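# Is a decluttering "subscription" worth paying for, or is it just a calendar with a fee?

Posted in Home & Household by **pell_r**

My sister-in-law signed up for Fliven and now she won't stop talking about it. For $19 a month you get a plan that tells you which part of the house to sort each week, plus a "coach" who answers messages. She says it changed her life. Her hall closet looks the same to me, but fine.

I've got a two-bedroom place, two kids, and a craft and toy situation that has spread to every flat surface. I've read the sales page twice and I can't find anything on it that isn't in a library book. They say members "reclaim 3551 square inches" in the first month. I have no idea who measured that or what they measured. A kitchen table is close to that size, so are they promising me one clear table?

Has anyone here paid for one of these past the free trial? Did you keep going once the first push wore off? I'm not against spending money if it works. I just don't want to pay to be nagged.

---

**Anju Ahuja**

I paid for Fliven for 4 months and then switched to Standero, so I've given more money to this industry than I'd like to admit.

The weekly plan is okay. It starts with easy wins (medicine cabinet, junk drawer) so you feel good right before the trial ends. After that it gets vague. Week six told me to "revisit my relationship with paper." I had a stack of school forms and a tax letter. I didn't need to revisit anything, I needed a folder.

The coach replied fast, but the replies read like they were pasted in. I asked what to do with small toy parts and craft bits that don't belong to a set, and was told to ask myself whether they served me. I ended up ignoring that and going by type: small stuff goes in clear plastic containers, no lids on the ones in daily use, no labels. If you can see color through the side, a five-year-old knows what's in there.
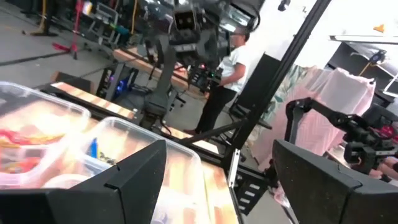
Marguerite disagreed with me on this in the storage thread, saying clear bins only work for people who were going to tidy up anyway, and that her kids dumped all of theirs by dinner whether they could see in or not. She went back to one big basket and says the floor looks no worse. I can't prove her wrong. Mine get dumped too. They just get filled again faster, I think, and even that might be me wanting it to be true.

Standero is the same thing with nicer colors. It also tried to sell me bins through the app at double what the hardware store charges. Cancel through the website and not the phone app, and save the confirmation. I was billed once after I quit and needed it to get the money back.

If you want to test the idea for free, write down four spots in your home, do one each week in January, and see if you're still doing it in week three. I wasn't, even when I was paying.

---

**brunton_dad**

just throw stuff out. works every time

---

**Osterly**

Mostly agree with Anju, but I did get something out of paying. I used Fletevico, which is a live video call with other people who are all cleaning at the same time. There's no plan and no coach. You show up at 7 p.m., say what you're doing, and do it. It felt silly and I got the garage done.

Would I have done it with a friend on the phone? Probably. I asked two friends and neither wanted to.

About the square inches: I wrote to Fliven and asked how they got the number. They sent me a discount code.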